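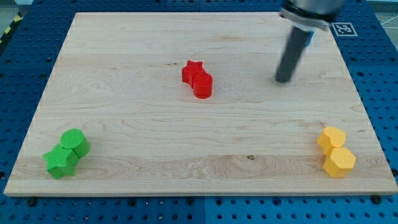

## Sorting by color at the Zokeo Toy Library - a short thread

**1/** The Zokeo Toy Library has added a color-pairing activity to its early learning shelf. Sets may be borrowed by member families and by registered home daycares beginning in January.

**2/** The starter layout uses six blocks in red, green and yellow. Children place each block beside the other one of its color. Shape is left out of the first round.

**3/** Shapes differ within each pair on purpose. The red and green pairs each join a star with a cylinder, and the yellow pair joins a heart with a six-sided block. A child who sorts by shape will arrive at a different answer, and staff are asked to accept it and talk it over with the child.

**4/** The activity works best on a plain, light board. Pale wood keeps the three colors easy to tell apart, and the edge gives children a clear limit to work within. Families without a board may use a large tray or a sheet of paper.

**5/** Suggested wording for adults: "Can you find a friend for this one?" Please allow the child time to answer before pointing. Pairs should touch - this makes it easy for a young child to check the work by eye.

**6/** A second round may follow on the same visit or another day. Mix the blocks, name one shape aloud, and ask the child to find every block that matches. The two stars and the two cylinders make a good beginning.

**7/** The library lent 1,270 items last year, of which 632 were sorting and stacking toys. Demand for small sets was highest among families with children under four, and the new activity was chosen with them in mind.

**8/** Please note that the blocks are small. Sets are not lent for use with children who still put objects in their mouths, and an adult should remain at the table throughout.

**9/** Returned sets are checked for missing pieces and wiped down before they go back on the shelf. Kindly return blocks in the cloth bag provided, with the card facing out. A missing block should be reported at the desk so that the set can be completed - there is no charge for the first one.

**10/** Printed activity cards are available at the Awad Street desk in English and Spanish. The first 300 cards are free to members. Opening hours are posted at the entrance.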